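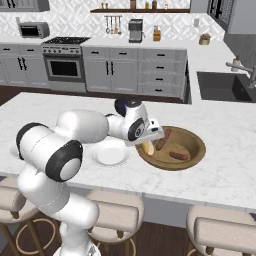

# Greifervergleich in der Küchensimulation: Parallelgreifer oder adaptiver Zweifinger?

**k_somboon** (Moderation)
Sehr geehrte Kolleginnen und Kollegen,

im Rahmen des Vorhabens Panyasiri vergleichen wir derzeit 2 Greifermodelle an demselben simulierten Arm. Aufgabe ist das Umsetzen von Lebensmitteln zwischen Holzschale und Teller auf der Kücheninsel. Im Oktober wurden 1569 Durchläufe je Greifer gerechnet, bei identischen Startposen und identischem Regler. Die Erfolgsquote des Parallelgreifers lag bei 68 Prozent, die des adaptiven Modells neun Prozentpunkte darüber. Ich bitte um Stellungnahmen, bevor wir die Konfiguration für den Prüfstand in Trunbridge festlegen.

Kanokwan Somboon

---

**thongsuk_s**
Vielen Dank für die Zahlen. Gegen die Schlussfolgerung habe ich Bedenken. Beim bananenförmigen Objekt hängt das Ergebnis in der Simulation stark vom Kontaktmodell ab. Ein adaptiver Finger erhält dort mehr Kontaktpunkte und wird dadurch begünstigt. Wurde der Reibungsbeiwert für beide Modelle getrennt bestimmt?

---

**k_somboon** (Moderation)
Nein, es gilt ein gemeinsamer Wert für alle Fingerflächen. Die Kollisionsgeometrie der Objekte ist konvex zerlegt, die der Schale ebenfalls.

---

**jaruwan.saithong**
> Die Kollisionsgeometrie der Objekte ist konvex zerlegt, die der Schale ebenfalls.

Mit welcher Auflösung? Bei flachen, weiten Schalen haben wir in Wikow beobachtet, dass der Rand nach der Zerlegung zu dick ausfällt. Der Greifer stößt dann an eine Kante, die im gerenderten Bild gar nicht vorhanden ist. Der Parallelgreifer mit seinem breiten Gehäuse ist davon stärker betroffen, sobald er schräg über den Rand geführt wird. Einen Teil der Differenz würde ich hier suchen.

---

**thongsuk_s**
Dem stimme ich nur teilweise zu. Eine schräge Anfahrt ist eine Entscheidung der Bahnplanung und sollte dem Greifer nicht angelastet werden. Ich schlage vor, beide Modelle zusätzlich mit senkrechter Anfahrt zu prüfen.

---

**jaruwan.saithong**
Senkrecht genügt nicht. Liegen die Würstchen nahe an der Schalenwand, reicht der Öffnungsweg von oben häufig nicht aus, und der Planer weicht ohnehin auf eine geneigte Pose aus. Wer diese Fälle ausschließt, vergleicht die Greifer an einer Aufgabe, die in der Anwendung kaum vorkommt.

---

**s_kaewmanee**
Eine Anmerkung zur Kamera: Die Übersichtsansicht von vorn ist für die Auswertung der Greifphase ungeeignet, wenn der Unterarm quer über der Insel steht. Der Teller links der Schale liegt dann teilweise im Schatten des Arms, und unsere Segmentierung verliert bei solchen Helligkeitswechseln den Tellerrand. Für den Vergleich empfehle ich eine zusätzliche Kamera am Handgelenk -- mit gleicher Brennweite bei beiden Greifern.

---

**k_somboon** (Moderation)
Der Hinweis ist berechtigt. Die Erfolgsbewertung erfolgt allerdings über die Objektposen des Simulators und bleibt vom Kamerabild unberührt. Betroffen wäre nur die bildbasierte Regelung, die wir gesondert auswerten.

---

**anong_s**
Aus Sicht der Beschaffung: Das adaptive Modell der Firma Brernolano hat eine längere Lieferzeit und benötigt einen eigenen Controller. Der Parallelgreifer wird direkt über den Werkzeugflansch angesteuert. Neun Prozentpunkte aus einer Simulation rechtfertigen den Mehraufwand meines Erachtens nicht, solange die Fragen zu Reibung und Schalenrand offen sind.

Anong Saithong

---

**thongsuk_s**
Die Lieferzeit sollte die technische Bewertung nicht vorwegnehmen. Im Übrigen teile ich die Auffassung, dass vor einer Bestellung nachgerechnet werden muss.

---

**k_somboon** (Moderation)
Ich halte das weitere Vorgehen fest:

- Reibungsbeiwerte je Fingermaterial getrennt ansetzen (S. Thongsuk)
- Schalenrand feiner zerlegen und mit dem sichtbaren Netz abgleichen (J. Saithong)
- Durchläufe mit senkrechter und mit freier Anfahrt getrennt ausweisen
- Handgelenkkamera für beide Greifer ergänzen (S. Kaewmanee)

Die Bestellung bleibt bis dahin zurückgestellt.

---

**jaruwan.saithong**
Einverstanden. Das überarbeitete Schalenmodell stelle ich in das Projektverzeichnis ein. Bitte die alten Ergebnisse nicht überschreiben.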